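**The Long Reach of Wullside**

January 4, 2018

Vega Cuesta wanted a robot that could set a table. Since June she has had one that can knock over a chair.

She builds in a shared workshop called Wullside, where members pay $40 a month and argue about the heating for free. The control software, Grekarard, is her own work. It is on version 148, and she speaks of the first 50 the way other people speak of old boyfriends.

The hand alone ate 460 hours. Its fingers curl nicely now, one after another, like a pianist with a grudge.
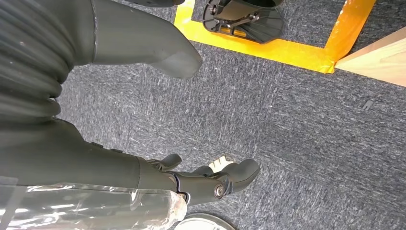 Her next goal is a spoon — one spoon, picked up and put down in the same zip code. After that come forks, which she regards as advanced. Dinner, for the moment, is still served by Vega.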